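# The Left Channel

So the thing you need to know about the Luler is that the booth is over the ice machine. Whoever built the place put the DJ up on a plywood platform at the back, and right under it is this huge old ice machine, and whenever it drops a load the needle jumps. You learn to feel it coming. There's a sort of shiver in the floor first, and if you're quick you can get your hand on the tonearm, and if you aren't, well, the whole room gets to hear the first bar of the chorus again.

I'd been playing there every other week since the summer, mostly for people waiting on a pizza. Tromcombe is not a big town for dancing. We have a bowling alley with a jukebox and we have the Luler, and in December the bowling alley closes for its floors, so in December we have the Luler.

The night I'm talking about was the cannery party. The cannery rents the room once a year and everybody comes, the line crew and the office and the guys who drive the trucks, and they bring their parents, and some of the parents bring *their* parents. It pays 400 dollars, and I would have done it for the parking spot. I had two crates packed by noon. I packed them again at three. I had the disco stuff in front and the slow stuff in back, and tucked behind all of it, in a plastic sleeve inside another plastic sleeve, I had the Sandulero.

Okay, the Sandulero. My grandmother had exactly one record she wouldn't let me touch, and it was a seven-inch on Solís, orange label, with "Sandulero" on one side and on the other side a song I've never once heard anybody play on purpose. It's a fast accordion thing with a woman singing way behind the beat like she's carrying groceries up the stairs. They pressed 500 of them, or that's what my grandmother always told me, and she said most of those went into a river when the truck did. I have no idea if there was a truck. She left me the record and a card table and her good scissors.

I had never played it out. I'd bring it along and I'd look at it and put it back. It has a crackle in the left channel that sounds like somebody frying an egg, and I had this idea that people would hear the egg and turn around and look at me.

Anyway, the party. I started out terrible! I came in with a twelve-inch I love that nobody else on this earth has any use for, and forty seconds in a man in a very nice vest walked up and asked if the music was going to start soon. So I went to the hits. I played the one about the train and the one with the handclaps, and the office people got up, and then the truck guys got up because the office people were up there and somebody had to show them how it's done. By nine it was going okay. It was going well enough that I ate a meatball with one hand while I cued with the other (a thing I'd been working on).

Then the left channel went out.

If you've never lost a channel in front of a room, it's a bit like stepping off a curb you didn't know was there. Half of everything goes. The bass was still there, but the guitars walked out, and so did most of the handclaps. I wiggled the cable. I wiggled the other cable. I did the thing where you turn every knob all the way down and back up like that's going to apologize to the mixer for whatever you did. The ice machine picked that moment to drop its load, the needle jumped clean off, and there I was with a mouth full of meatball in a dead quiet room.

There's a kind of quiet where people are still standing in the shape of the dance. That's the one we had. One couple was still holding hands up over their heads.

I reached into the crate for anything, I swear, anything at all, and what came up was the two plastic sleeves.

And I thought, well. The egg is in the left channel.

I put it on. I held the booth up with my knee, more or less, in case the ice machine had any more to say. And out of the one good side of the speakers came that accordion, clean as a plate, with no egg in it anywhere. I'd never heard it like that. My grandmother never heard it like that. You could hear the singer take a breath before she came in late.

Nobody moved for the first verse. Then over by the coats a woman who had to be past eighty put down her purse, on the floor, which you don't do at the Luler, and started in on this little sideways step with her elbows tucked. She knew every turn of it. She knew where the stop was, the one before the second chorus, and she stopped dead in it with one foot up, and then she went again. The man in the vest was her grandson, I think. He tried to follow her feet and gave up and just clapped.

I played it 2 more times. On the third go she came up to the booth and put her hand flat on the plywood to feel it, and she yelled something up to me in the middle of the accordion part. It was my bad side, and I only got the last word, and the last word was "truck."

I've been trying to find her ever since.

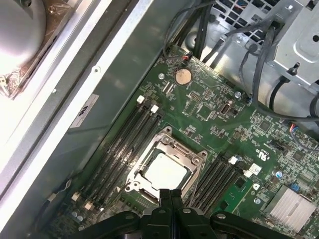 **Short Fiction**

Posted January 14, 2018. Longer than the last one, sorry, I kept adding meatballs. I'm 40 pages into something else about the bowling alley and it may or may not turn up on the site this spring. Comments are open, and if you know any good songs with an accordion in them, please leave the title.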